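Carkamgate Neighbors Help
Home | Ask | Topics | House & Yard | Log in

Gray marks on a white table that won't wipe off

Posted by bognar_j in House & Yard

We have a long white table in the room we use for sewing and for the kids' projects. Since May it has picked up gray marks all over the top. Some are short scuffs and some are long streaks. Dish soap and a wet cloth do nothing. I can't feel a scratch when I run a fingernail over them. The top has a smooth factory finish, no idea what exactly. I don't want to spend 200 on a new one if this is only dirt. Has anyone had luck with these?

Dorsey_P
Magic eraser. Done.

Nesance
I'd go slower than that. Those melamine sponges work, but they are a fine abrasive and on a glossy top they leave a dull patch you will see every time the light is on. Try the back edge first, or underneath if the finish is the same there.

If you can't feel the marks, they are probably metal or rubber that rubbed off onto the surface. Scissors, a ruler, the feet of a sewing machine and pan bottoms all do it. Make a paste of baking soda and water, put it on with a soft cloth, rub lightly in one direction, wipe it off with clean water and dry. I did one section at a time and gave each one 20 strokes before checking. Two of mine never came out, and those turned out to be scratches after all -- very shallow ones. Don't use bleach. It won't touch metal marks.

Hiu-tung Chou
Look at the table in daylight before you decide how much work it needs. I have looked after a shared workroom for six years and I used to clean under the ceiling lights, which shine straight back off a white top and hide half the marks. Now I raise the blinds and crouch so I'm looking along the surface. Our walls are white too, with big white roller blinds down one side, and in a room that bright a table shows everything. Ours still has faint gray scuffs and streaks on it, and I leave them alone until they bother someone. When I do clean, I use the baking soda paste like Nesance says, then plain water. A cutting mat helps more than any cleaner. Ours cost 19 and covers the end where the scissors get used.

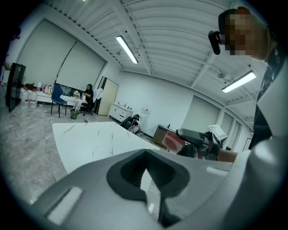
Related in House & Yard
Cleaning the pull edge of a roller blind
Dull spots on a stone-look floor
Nostura table legs, where to get spare screws
Best felt pads for sewing machine feet

We use cookies to keep you logged in. Accept | Settings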